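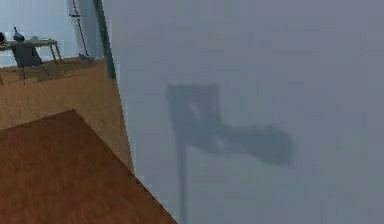

4. Supplier Retention on Two-Sided Booking Platforms

4.1 Setting and data

The analysis in this section draws on the records of two lodging intermediaries, Fevgate and Hunard, which operated in overlapping regional markets during the study period. Both firms list independent guesthouses and small hotels, and both charge the property a commission on completed stays. Neither charges the traveler. The records cover 586 properties that were listed with at least one of the two firms at the start of August. Properties owned by a chain were removed before the sample was drawn, as their listing decisions are made centrally and would count many times over.

Fevgate signs its properties to a yearly contract with an exclusive rate clause. Hunard allows a property to leave at the end of any month. This difference in terms is the main source of variation used below. It was not assigned at random, and the results should be read with that limit in mind. Properties that expect strong demand may prefer the freedom of a monthly agreement, while those with weak demand may accept tighter terms in return for better placement.

4.2 Measuring the network effect

Earlier work has tended to treat the number of listings as a measure of platform strength. We depart from this practice. A large catalog may reflect heavy spending on sales staff, and it says little about whether one more listing makes the platform more useful to travelers, or whether one more traveler makes it more useful to owners. Following Cordeiro, we separate the cross-side effect (travelers attracting properties, and the reverse) from the same-side effect among properties, which is expected to be negative once a town is well covered.

For each town in the sample, we recorded the share of room nights booked through each platform, the posted rate, and whether the property renewed. Towns with fewer than 13 listed properties were grouped with the nearest larger town. The model is set out in Appendix B.

4.3 Results

In towns where both platforms were active, 37 percent of Hunard properties also kept a listing with a rival service. The matching share for Fevgate was 29 percent, even though its contract discourages the practice. The gap is smaller than the difference in contract terms would suggest. Exclusive clauses appear to hold back dual listing only in part, and owners interviewed for the study often described them as rarely enforced.

Renewal was tied more closely to bookings received in the shoulder season than to total bookings over the year. Owners who filled rooms in the quiet months stayed with the platform that had filled them. The size of the catalog in the same town had no clear relation to renewal at Fevgate and a weak negative relation at Hunard. This is consistent with a same-side effect that offsets part of the gain from added travelers.

4.4 Entry by later firms

Two later entrants, Avotiņš and Fusero, offer a partial check on these findings. Avotiņš opened with a wide catalog copied from public tourist office lists, and most of the owners had not agreed to accept bookings. Fusero began in a single valley and did not add a second until its owners there were receiving regular reservations. Data supplied by Washington Cordeiro and dated Dec 4, 1999 show higher renewal at Fusero in every size class – although the number of properties in the largest class is too small to support a firm conclusion.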